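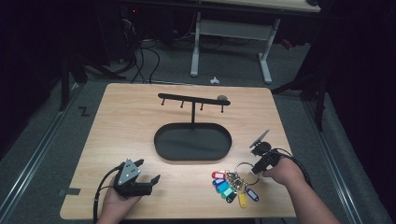

Druravex planner, key hanging task
Gallery, updated Saturday, June 7, 2025

We have been running the Druravex two-arm planner against hand-guided demonstrations since December. The release notes call it ready for cluttered small-object work. I have my doubts, and this page is where I keep them.

The stand has four small hooks on a bar that slopes a little to the right. Druravex assumes a level bar unless you override it in the config. The override is not in the manual.

Seven plastic tags on one ring, fanned out over the wood. The Lerano segmenter likes to return the fan as a single blob, or as 13 objects on a bad day. Color alone does not rescue it, and the two blues get merged more often than any other pair.

Left gripper open toward the middle of the table, right one up near the ring. People settle into this split without thinking. The planner wants a fixed role for each arm before it will even start a search.

Logged so far: 900 demonstrations, of which Kavanagh's replay tool accepts 80 percent. It does not say what is wrong with the others - the error field just reads "timing."

Next is the Erkska grasp scorer, on a 24 hour trial license. Its demo videos all use one key and no tags. I will post the numbers either way.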